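휴대폰 약정 끝나고 알뜰폰으로 갈아탄 이야기, 타래로 풀어봅니다. 길어요 (커피 한 잔 준비하세요)
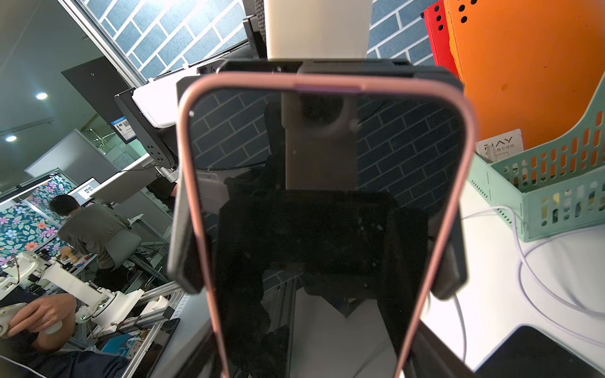 핑크 케이스 폰. 화면은 꺼져 있음

일단 저는 통신사를 한 번도 안 바꾼 사람이었어요. 대학 들어갈 때 엄마가 만들어준 번호 그대로, 요금제도 대리점에서 권하는 걸로 그대로. 가족결합이니 장기고객이니 하는 말만 믿고 살았죠 ㅋㅋ

근데 지난 11월에 명세서를 처음으로 제대로 열어봤거든요. 부가서비스가 줄줄이 붙어 있는데 뭔지 하나도 모르겠는 거예요. 통화연결음은 대체 언제 신청한 건지... 제 연결음이 뭔지도 몰라서 친구한테 전화 좀 걸어보라고 했어요. 철 지난 발라드래요. 여태 다들 그걸 듣고 있었다니!!

그날 바로 부가서비스부터 해지했어요. 앱에서는 해지 메뉴가 너무 깊숙이 있어서 포기하고 고객센터에 전화했는데 대기만 44분. 스피커폰 켜놓고 설거지 다 하고 빨래까지 갰습니다.

상담원분은 정말 친절하셨어요. 다만 해지하겠다고 하면 꼭 다른 요금제를 권하시더라고요. "고객님, 이번에 데이터 더 드리는 상품이 있는데요" 이거 거절 못 하는 분들 많으실 듯. 저도 예전 같으면 네네 하고 바꿨을 거예요.

그다음이 데이터 사용량 확인. 저는 제가 엄청 많이 쓰는 줄 알았어요. 출퇴근길에 영상도 보고 음악도 듣고 하니까요. 근데 회사도 와이파이, 집도 와이파이라 실제로 쓰는 건 내는 돈에 비하면 민망한 수준이었어요.

알뜰폰 알아본다고 하니까 주변 반응이 딱 갈렸어요. 이미 쓰는 사람들은 왜 이제 하냐고 하고, 안 쓰는 사람들은 지하철에서 안 터지면 어쩌냐고 하고. 통신망은 원래 쓰던 데 걸 빌려 쓰는 거라 저희 동네에서는 차이를 못 느꼈어요. 동네마다 다를 수는 있으니 참고만 하세요.

비교한 데는 두 군데예요. Eltach랑 Bandell. Eltach가 기본료는 조금 더 싼데 통화가 무제한이 아니었고, Bandell은 통화 무제한에 데이터를 다 써도 느린 속도로 계속 쓸 수 있었어요. 저는 엄마랑 통화를 길게 하는 편이라 Bandell로 결정! 우리 엄마 전화는 한번 시작하면 끝이 없어요...

같은 팀 Armelle Lefèvre 님은 반대로 Eltach로 가셨어요. 전화는 거의 안 하고 전부 메신저로 하신다고. 그러니까 남의 추천 그대로 따라가지 마시고 본인 사용 내역을 꼭 먼저 보세요. 통신사 앱에서 지난 몇 달 치는 다 나와요.

유심은 신청하고 2일 만에 왔어요. 봉투가 너무 얇아서 광고지인 줄 알고 버릴 뻔함;; 핀이 안 들어 있어서 귀걸이로 트레이를 뺐습니다. (따라 하지 마세요, 귀걸이 휘었어요)

번호이동은 셀프 개통으로 했어요. 신분증이랑 본인 명의 카드만 있으면 되고, 중간에 인증 문자가 기존 번호로 한 번 와요. 여기서 팁 하나, 기존 유심을 미리 빼지 마세요. 저는 성질 급해서 먼저 뺐다가 문자 못 받고 처음부터 다시 했어요. 개통 끝나고 껐다 켜니까 바로 신호가 잡혔고요.

아 그리고 위약금! 이거 꼭 확인하세요. 저는 약정 끝난 줄 알았는데 남은 금액이 700원 뜨더라고요. 700원ㅋㅋㅋㅋ 일할 계산이 어떻게 된 건지는 모르겠지만 기분 좋게 냈습니다. 약정이 한참 남은 분들은 이게 꽤 클 수 있으니까 번호 옮기기 전에 고객센터에 꼭 물어보세요.

단점도 써야 공평하겠죠. 멤버십 할인이 없어졌어요. 영화 할인이랑 빵집 할인. 빵집은 솔직히 좀 아쉬워요. 그리고 은행 앱 몇 개에서 본인 인증할 때 통신사 목록에서 "알뜰폰"을 따로 골라야 하는데 자꾸 까먹고 예전 통신사를 눌러요. 아직도 그래요.

고객센터도 예전만큼 빠릿하지는 않아요. 채팅 상담은 점심시간에 걸리면 답이 한참 뒤에 옵니다. 급한 거 아니면 아침에 물어보는 걸 추천.

가족결합은요, 제가 빠지면 부모님 할인이 줄어드는 구조라 이것도 먼저 물어봤어요. 저희 집은 아빠 인터넷 요금이 아주 조금 올랐는데 그건 제가 드리기로 했습니다. 그래도 남아요!

그렇게 아낀 돈은 통장 하나 따로 만들어서 넣고 있어요. 오늘 보니 약 76만 원. 요금만 줄인 건 아니고 구독 서비스 정리한 것도 합친 거예요. Giltness 구독을 두 개 계정으로 내고 있었더라고요, 세상에.

혹시 부모님 바꿔드릴 생각이면 하나만 더. 어르신들은 대리점 가서 얼굴 보고 물어보는 걸 편해하시는 경우가 많아요. 저희 엄마는 그래서 그냥 두고 요금제만 낮춰드렸어요. 불만 전혀 없으심.

질문은 답글로 주세요. 퇴근하고 하나씩 볼게요. 유심 트레이는 꼭 핀으로 여시고요!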